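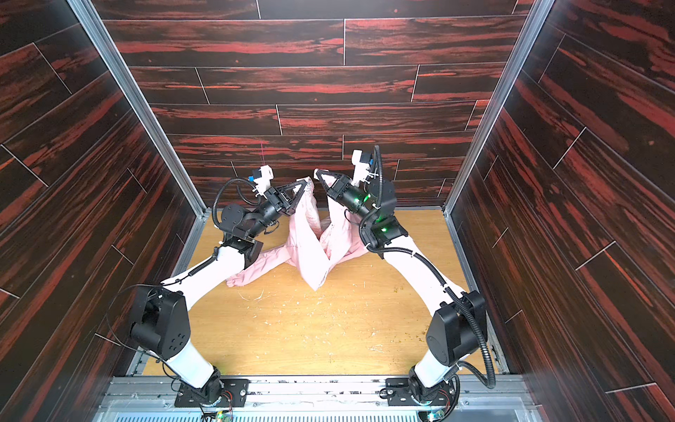 Support > Licensing Portal > My Tickets > Sidewalk Seating Permits

Subject: Permit map puts my tables in the road

Hi there! I run a little noodle place on Mittal Street in Ondville, and I'm trying to renew my sidewalk seating permit through the Wislow portal before the city starts its September inspections. I can log in fine and all my old paperwork is there, but when I get to the page with the map, the green box that's supposed to show my seating area is sitting out in the traffic lane. My tables are up against my front window, where they've been for years. The portal gives me a red banner that says "Area encroaches on public roadway" and the Submit button goes gray.

I've tried dragging the box back. It moves, I hit Save, and then it hops right back into the street. I tried it on my laptop in Chrome and on my phone, same thing both times. I'm at number 239 if that helps.

Update, same afternoon

Thanks for the quick reply. I did what you asked: logged out, cleared the cache, logged in again, started a brand new application instead of copying last year's. The new one did let me draw the box by the window, and for a minute I thought we were done! Then I typed in the depth of the seating area and the whole thing shot out past the curb again.

So I played with that number a bit. The city allows 6 feet on our block and that's what I have, so I'd put 6. When I put 2 the box shrank and stayed on the sidewalk, but it still looked way too deep for 2 feet. It reached nearly to the curb, and our sidewalk is pretty wide. I'm no computer person but could it be reading my feet as meters? I didn't submit it with the 2, by the way. I don't want a permit for a strip I can't even fit a chair in.

Update, next morning

OK, you asked me to look under Profile > Region > Units. I didn't know that page existed. Mine said Metric. I never touched it, and I'd never have thought to look there, but I changed it to US and saved.

Went back to the application, typed 6, and the box stayed put by the window. Hooray! The red banner was still up, though, and Submit was still gray. I waited a while and refreshed a few times, no change. I also tried your tip about deleting the old drawing, but there's no trash can icon on my screen, only the pencil and the little hand.

The other thing that's worrying me is the clock at the top of the page. It says my draft expires in 30 hours. If it runs out, do I lose my spot in line? The bakery two doors down got a notice to pull their planters in, and I'd rather not get one of those over a checkbox. Also, I paid the renewal fee already and the receipt is attached to the first draft, the broken one. I can't pay it twice, so please don't delete that one until the payment is moved over.

Update, after lunch rush

Got your message about the trash can. You were right, I had to click the pencil first and then it shows up in the corner. Once it was open I could see two boxes, one stacked mostly under the other, and the bottom one was still hanging out over the road. I deleted that one and saved, and the banner went away. Submit turned blue!

I haven't pressed it yet on account of the fee. The payment page still says "Balance due" on the new draft, and the receipt still shows on the old one.

I called the number on the Ulletti payments page too (they're listed as the card processor), and they told me the charge went through on their end and that moving it has to be done by you folks.

Update, 4:40 p.m.

Balance says zero now, thank you! I pressed Submit and got a confirmation page, and the status changed to "Received, awaiting review." The map on the PDF has my tables by the window where they belong.

One leftover question and then you can close this. My units page went back to Metric when I logged in on my phone just now. The PDF still says 6 ft so I think the permit is fine, but could you check whether that setting is supposed to stick? My sister-in-law has a fruit stand on the next block and she's about to start her own application tonight.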